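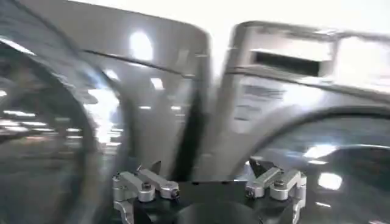 A reply under my last post says front loaders always leave towels smelling sour and I should stick with the top loaders at Bultholm. I used the ones at Bultholm for years, so I'll go through why I switched.

For anyone new, this is a thread about doing laundry at Hunwood, the place on Hanrahan Street in Semuscombe. My building took its washers out and I have to haul everything over there now.

First, the smell. I had it too. It was me and not the washers. I was using double the detergent I needed and leaving the wash sitting after it finished while I went for groceries.

A front loader uses less water, so extra soap doesn't rinse out the way it does in an old top loader. It stays in the towels. They go stiff first, then they start to smell.

I now use 2 tablespoons of liquid for a normal load. That looked like nothing the first time I poured it. Clothes came out fine.

If your towels already smell, run them once on hot with no detergent at all. Mine needed that done twice. After that, skip the fabric softener on towels for good.

Also check the rubber seal around the door before you load. On a shared washer you're getting whatever the last person left in there. I've found a sock, a hair tie and a guitar pick. Wipe it with a paper towel and go.

I like the silver front loaders better than the ones at Bultholm for one more reason, the spin. Jeans come out damp instead of heavy, and I pay for less dryer time.

Loading: fill the drum loosely and leave room at the top for your hand to fit in flat. People pack it to the glass and then complain the middle stayed dirty. I did the same with a comforter last June and had to wash it over again.

The comforter needs its own load. Nothing else with it except maybe a pillowcase. If it has a sheet in there with it, the sheet will wrap around it and you'll be untying a knot.

What I bring, since I got asked in DMs: one big bag for darks and sheets, one small bag for towels, detergent in an old jam jar, a roll of paper towels, a book. I used to bring the whole detergent bottle. It leaked in the bag on the bus.

Sorting gets done at home. I tried sorting there and it's a pain, you end up with your underwear on top of a washer while somebody waits for you to move.

Whites I save up and do every other trip. Everything else goes on cold. I stopped separating colors beyond dark and light and nothing has bled except a red T-shirt, and that was new.

Money, because that was the other question. I load 200 in credit on my account at the start of the season and write down what I spend in a notebook. It lasts longer than I expected. The comforter is the expensive one.

Timing. Early morning is best. By 6 in the evening you're waiting, and once you're waiting for a washer you'll be waiting for a dryer too. I'd go before breakfast over going after work any day.

If you do go at a busy time, set an alarm on your phone for a couple of minutes before the cycle ends. Clothes get taken out and dumped on top if you're not there, and I don't really blame people for it.

Dryers: clean the lint screen before you start, even if it looks clean. Take shirts out while they're still a little damp and hang them. I haven't ironed anything since I started doing that.

Bring something to drink too, or buy it there. It's warm with the dryers going and you'll be sitting a while.

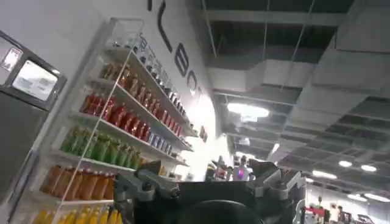

I usually get one of the amber ones. The green ones I haven't tried yet. They're all set out by color, red with red and orange with orange, so you get to know where yours is and you can grab it between loads.

Don't put an open drink down on a folded pile. I know that sounds obvious. I lost a clean set of sheets to it – the light ones, of course – and had to start them over from cold water.

If you do spill something sweet on clothes, rinse it right away in cold from the back of the fabric, rub in a drop of detergent, wait a few minutes and then wash. Don't dry it until the stain is gone. The dryer sets it.

Folding: I do it there now, before anything goes in the bag. Big pieces first so they sit at the bottom. Socks I don't bother with, they go in loose and get matched at home in front of the TV.

My whole trip takes 2 hours door to door with the bus. It was longer at Bultholm because of the second dryer cycle.

To the person who replied about the sour towels: try less soap, try the hot wash with nothing in it, and leave the door open when you're finished if you've got a front loader at home. If they still smell after that, the towels may just be old.

Somebody else wanted to know about wool. I don't put wool in any shared washer, so I can't help there. I do my two sweaters in the sink.

Next up I want to try a duvet cover inside out with the buttons done up. I'll add to the thread after I've done it.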